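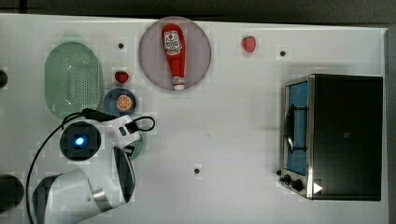

Kitchen robot learns to ask itself "what next?"

October, 7.30 am
By our science desk

A toy-sized kitchen in Jamthorpe has given robot researchers a very good month. The team at Stosby, a small robotics lab, has found a simple way to help a robot arm cope with jobs that have several steps – and it needs far less teaching than the group expected.

The method is called Menen. Most robot arms learn by copying: a person guides the arm through a job again and again until it can manage alone. That works nicely for a single move, such as picking up a strawberry, but things tend to go wrong when one move has to follow another. A bottle lands a little too far over, the next grasp misses, and the whole job falls apart.

Menen adds a short pause after each move. The robot compares what its cameras show with what the table ought to look like by then, and picks its next move from that. If the bottle has rolled off the plate, it goes back for the bottle before it touches anything else.

The results are lovely to read. Over 1000 trial runs, with the plates, fruit and colander set out differently each time, the arm using Menen finished 19 more jobs in every hundred than the same arm without it. It also learned each new job from 15 guided goes, where the older approach wanted 30.
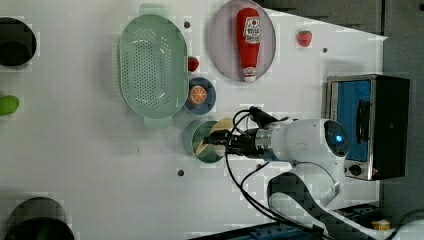

Kvido Hubáček was delighted with the figures but said the pauses still worried him, as they make every job slower and a real cook would soon lose patience. He would like to see them cut by half before anyone talks about proper kitchens.

That work has already begun. The next version, nicknamed Matoušek in the lab, will start planning a move while the arm is still busy with the last one. The group also wants to try softer foods and things that spill – two areas where robots have a long and messy record.

Stosby plans to share its training recordings in the spring, so that other labs can test the idea on their own arms.

Last updated: October, 4.15 pm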